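To: kitchen-automation list
From: Miroslava Paulík
Date: 2025-07-26
Subject: Re: Jars, lids and the 62 per cent figure

On the Radulović list, a member wrote:

> We are still being told that a machine for the home is a year away. I sat
> through the Ornari talk in February and they gave 62 per cent on their
> kitchen task set. Fine, but which tasks? Putting a cup on a shelf is one
> thing. My mother can't get the lid off a jar any more and that is what
> she wants help with. Has anyone on this list got a machine that will do
> that on a jar it hasn't met before?

Short answer from our side: no, not well enough to leave it alone with your mother.

The longer answer is that we have been working on lids and caps at Grernidska since the winter, and they are harder than they look on a task list. Picking the jar up is mostly solved. The trouble starts when two hands have to work against each other. One has to hold still while the other turns, and if the holding hand gives a little, the thread crosses. A person feels that at once and backs off. Our arm, running the Livus controller, tends to keep turning.

So for now people do the job with grippers in their hands, and the machine learns from the recordings. We have 516 of them that I would call clean, and I want 3000 before I train again.

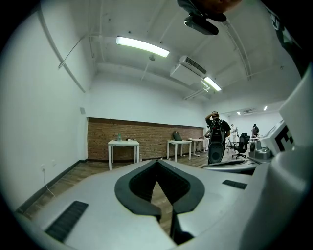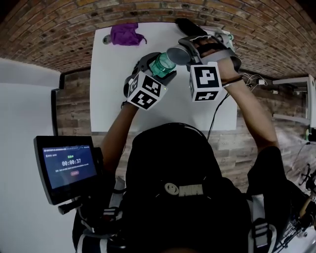
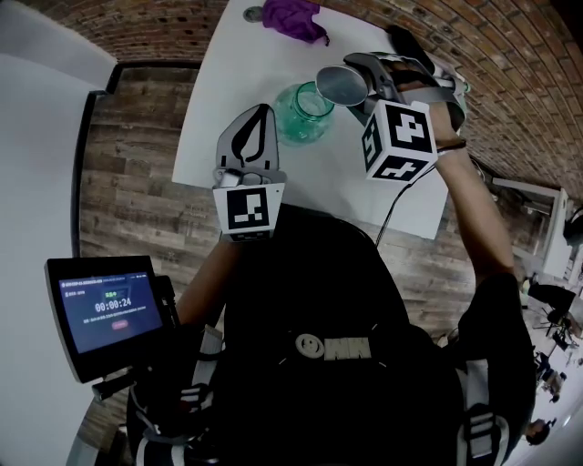
What I have learned from doing it this way is how much is lost even when a person is in charge. With bare hands I can take a lid off while talking to someone. With two stiff fingers on each side I have to think about where the jar is going to slide. Smooth glass is worse than ribbed plastic, and a thin cap is worse than a deep one. New people on the grippers are slow for the first day and then get much better, so I throw the first day away.

On the 62 per cent, I was at the same talk and asked afterwards. As I understood it, lids were in the set but had been loosened beforehand. I don't say that as a complaint. We loosen ours too. But it does mean the number tells you very little about a new jar straight from the shop, which needs a good hard twist to start it.

My own view is that a machine for one known jar, bolted to a worktop, could be done now, and an ordinary electric jar opener would still be cheaper. Any jar, anywhere on the table, with a cloth or something else lying near it - I would say 3 years, and I have been wrong in the hopeful direction before.

If anyone has torque figures for household lids I would be glad of them. The ones we have are our own and they only cover the jars we happened to have in the cupboard.

Miroslava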